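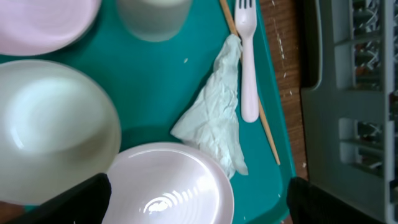
Bowls, a plate and a cup on a teal tray.

Home Baking, evening class
Week 5 handout: custard and baked custards
Tutor: Cormac Mulcahy
Oct 10, 2023

Bring this sheet with you, as we will be working from it and there are no spare copies.

1. What sets a custard

Egg proteins unfold as they warm and then join up into a net that holds the milk. Yolks thicken at a higher temperature than whites and give a softer result. A custard made with whole eggs will stand up on a plate. One made with yolks alone will be richer and looser, and is better served in the dish it was baked in.

Sugar raises the temperature at which the egg sets. If you cut the sugar in a recipe, expect it to set sooner and check it earlier.

2. Pouring custard

Warm the milk until it steams at the edges. Whisk the yolks and sugar in a separate bowl, then add the hot milk a ladle at a time, whisking all the while. Return it to a clean pan over a low heat and stir with a flat-ended spoon, getting into the corners. Stop when it coats the back of the spoon and a finger drawn through it leaves a clear line. Strain at once into a cold jug.

Do not let it boil. A custard with no flour or cornflour in it will curdle before it gets there. If it has only just started to turn grainy, take it off the heat and whisk in a spoonful of cold milk. Sometimes this works. If there are lumps of cooked egg in it, start again.

3. Cornflour

Cornflour gets in the way of the egg proteins and stops them clumping, so these custards can and should come to a gentle bubble. Egg yolk contains an enzyme that breaks starch down, and a cornflour custard taken off too soon can go thin overnight in the fridge. Several people had this trouble with the tart filling last February.

4. Baked custard

Strain the mixture and skim off the froth before it goes in the oven. Stand the dishes in a roasting tin and pour in hot water to halfway up their sides. The water keeps the edges from cooking long before the middle. Take them out when the centre still wobbles like jelly. They carry on setting as they cool.

Small holes through the custard, or water weeping out of it, mean it was too hot or in too long.

5. For next week

Make one baked custard at home, whole egg or yolk only, and write down your oven setting and time. Bring 3 eggs, a fine sieve and a lidded tub. Read section 2 again before you come.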